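2023-01-10

I told myself I would write this before dinner and now it's nearly bedtime, with a mug of tea going cold beside me, but I want to get the day down while I still remember the order of it. It was a good one, mostly. I've been at Flaretmont long enough now that I no longer get lost between the stairwell and the lab, and today I finally felt that the handover study (we call it Bilell, I still don't know why, it was called that when I arrived) is turning into something I could explain to my mother.

So let me try, as if she were reading. We have two arms over one table. We teach them by steering them through a job by hand, again and again, and recording everything, what the joints do and what the little wrist cameras see. Then we train a policy on the recordings and let it try alone. The job this month is plates. One arm picks up a plate, the other takes it or makes room for it, and the plate goes where it was asked to go. It sounds like nothing. A child could do it, and a child would also chatter the whole time and be finished before the arms had made up their minds!

We have 398 demonstrations as of this afternoon. I was hoping to write 400 here, and if I'd skipped my sandwich I could have, but two of the morning's runs had a gap in the joint log and had to come out. I sulked over that a bit and then I got over it.

What I really want to remember is the thing with the wrist views. All through the fall we trained with the overhead camera doing most of the work, and the wrist cameras more or less along for the ride. The policy was fine at reaching. Then it would get close, and right at the moment when it mattered, when one arm came in near the other, it would dither. It would hover and back off and come in again, like me at a revolving door. Last week I suggested, rather shyly, that we hide the overhead view at random during training, so the model would have to learn to get by on the close-up views alone for a stretch. I'd read about people doing something like it with other sensors and I didn't think it was very clever, just worth an afternoon.

Well! We ran 10 trials with the old model this morning and 10 with the new one after lunch, same table, same plates, same starting layouts. The old one finished five. The new one finished eight. I know that's a tiny number of trials and I've been lectured enough about tiny numbers to say so even in my own diary. But the dithering looked different too, shorter, and in a couple of runs I didn't see it at all. I stood there with my hand on the stop button and a silly grin.

The two it missed were both on the same layout, with the plates close together. It went for the wrong color once, and once it had the right one and let go too early. I wrote both down carefully because I think the second kind is the more interesting. Letting go is its own skill and we hardly teach it. In my demonstrations I'm always in a hurry by that point, thinking already of the next run, and I suspect the model has picked up my impatience along with everything else. Tomorrow I'm going to record a batch where I slow down at the end and count to five in my head.

I spent the rest of the afternoon going through wrist recordings on the big monitor, stepping along a little at a time. It is oddly restful. You get the grain of the table, the two fingers poking up from the bottom, the little potted plant over at the far side, and then everything goes soft when a plate moves. I saved one with the blue plate in the air and the other arm hanging down close by, since it's just the sort of moment I've been going on about. 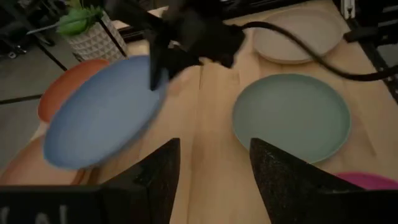 Kamala Mudaliar thought I should be careful about claiming the close-up views did it, and said that hiding any camera at random might have helped just as much, so had I tried hiding the wrist ones? I had not. I said so, and went a little pink. She was very kind about it and said it would only cost us one more training run, and that she would rather hear the answer in January than have a reviewer ask for it in February.

She's right, of course, and it bothered me on the whole walk home. So the plan is three models: nothing hidden, overhead hidden, wrists hidden. I want 100 trials for each if we can get the table time, which will mean being very nice to the Sayegh people, who have it booked most mornings for their drawer project. I might bring them something baked.

Also must not forget: the gripper pads need ordering, and I promised to send my notes on the joint log gaps before the group meeting. Kettle's on again. I'll do the notes in bed.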